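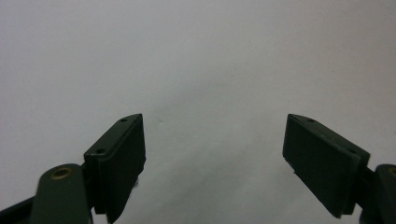 Jamthorpe Workrooms | Rooms and Furnishings Team

Clean surfaces, tidy cables: the spring gallery

Hello again from the two of us, and welcome to the spring page! If you're new, this is where Nadine Khoury and Olumide Olaniyan put up what we've been busy with in the workrooms, which is mostly tables, shelves, carpet, plugs, and the surprising amount of thought that goes into keeping all of those pleasant to be near. We look after 2,000 square feet between us, and Room 208 has had more than its share of our attention this season, so it gets the page to itself.

A plain surface in a quiet, pale gray-white, a touch cooler on one side and warmer on the other, with one tiny dark speck near the middle. Nadine is very fond of this kind of nothing-in-particular color. She says it lets your eyes settle, and that you find the screw you dropped in half the time. Olumide would have gone for a soft green, and we've agreed to differ until the next repaint comes around (and probably after that too).

We get asked a good deal about keeping pale surfaces nice, so we may as well put our routine down while we're at it. We use a damp cloth with a drop of ordinary dish soap, wrung out well, and then a dry one straight after. For marker we let a bit of rubbing alcohol sit for a moment before wiping, and we try a corner first. Please don't bring in the scratchy green pads from home! They take the mark off, yes, but they take the finish along with it, and then every bit of dust in the building finds its way to that one spot. Small scuffs we leave alone. A work surface that gets used is going to look used, and we'd much sooner see that than have people tiptoeing.

Then there are the cables. When we took over the rooms we inherited a drawer with every kind of lead you could think of, all of them wound around one another, and it took us two long afternoons and a good many cups of tea to sort it out. We kept the ones with a printed rating we could read and sent the rest off for recycling. The keepers now live in the Herden cabinet by the door, short ones on the upper shelf and long ones below, each with a loose tie around the middle. A loose tie is kinder to the cable - wind it tight around your elbow and it never quite lies flat again.

Power strips we treat a little more carefully. We like to have them where a person can see them and reach the plug, with enough slack in the cable that nothing tugs when the strip gets moved. One strip goes into one wall outlet, and we don't chain them together, however tempting it gets when everyone turns up with a laptop and a phone and a second phone. If you're short of sockets, come and ask, and we'll find you a longer lead.
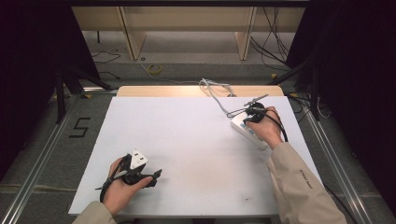
White power strip on the big white board, its cable looped over the wooden strip at the far edge.

We're both pleased with how light wood sits against gray carpet, by the way. The shelf unit behind the board has that warm look, and carpet is a comfort underfoot if you're standing for any length of time. It does hang on to crumbs and snippets of tape, so a quick once-over with the vacuum before you leave is always appreciated. The vacuum is kept in the Isah closet, along with the spare bags.

A couple of housekeeping notes before we let you go. The Mumura room will be closed for part of June for new carpet tiles, and anything stored on the floor in there needs to be collected before then or it will end up in our office, where there is already very little space to turn around. If you'd like a shelf moved or a surface looked at, leave a note in the blue folder at the front desk with your room number on it. Olumide picks the notes up first thing in the morning, and Nadine usually has the screwdriver.

Page updated 2024-04-24 by Nadine and Olumide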